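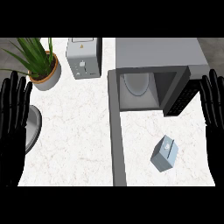

Orphan wells: who pays to plug them
Speaker notes, county landowners' meeting, Lammont

Slide 1. Title
Wait for the side door to close. Say who the talk is for: people with an old oil or gas well on their land, or next to it. Questions at the end, 14 minutes set aside.

Slide 2. What an orphan well is
A well that no longer produces and has no solvent owner. The last company on the permit has folded, or can't be found. The well stays on the state list until there is money to plug it.
Explain the difference between idle and orphan. An idle well still has an owner who is on the hook. Several people mixed these up in Avent, so go slowly.

Slide 3. The Mirard field
Map of the field, 127 unplugged wells. Most were drilled before the permit system. Some have a steel marker, some have only a patch of bare ground.
Point out the creek and the school road. The wells near the creek are the oldest.

Slide 4. What leaks
Methane first. It has no smell on its own, so people shouldn't rely on their nose. Brine is the other problem. It kills grass and can get into shallow water wells through a rusted casing.
Pause here. Someone will ask about drinking water. Short answer: get it tested for chloride and dissolved methane, and keep the lab sheet. A baseline test is worth having even when the water seems fine.

Slide 5. How a well is plugged
Clear the hole, pull what tubing will come out, set cement across the producing zone and again across the fresh water zone. Cut the casing below plow depth and cap it.
A simple well takes 3 days. A bad one, with junk in the hole, can take up to 5 weeks. The rig needs a firm road in and a level pad, so talk about fences and gates before the crew arrives.

Slide 6. Where the money runs out
Operators post a bond when they get a permit. The old bonds were set as a blanket amount, one sum for every well a company held. When Öztürkmen Petroleum went under, its bond didn't cover even the wells along the creek.
Wells are often sold down the line, from a large company to a smaller one, and the bond doesn't grow as the wells get older. Read the next line as written: the cost then falls to the state fund, and the fund has a waiting list.

Slide 7. What the landowner can do
Look up the well by parcel on the state map. If it isn't there, report it and send a photo with the location.
Don't build over it. Don't fill it with rock or dirt, the crew will have to drill that out.
Keep burning and welding well away.
Check the old lease. Some name the party who has to restore the surface.
If you hear hissing or see bubbles in standing water, move upwind and call the fire department, then the state line.

Slide 8. The rule change
Per-well bonds for new permits and for transfers. Comments are open until the end of February. Forms are on the back table. Letters that name a parcel and a well number get a written reply.

Slide 9. Questions
Leave the map up. If asked about property values, say I don't have local sales figures. If asked about legal action, refer them to their own attorney.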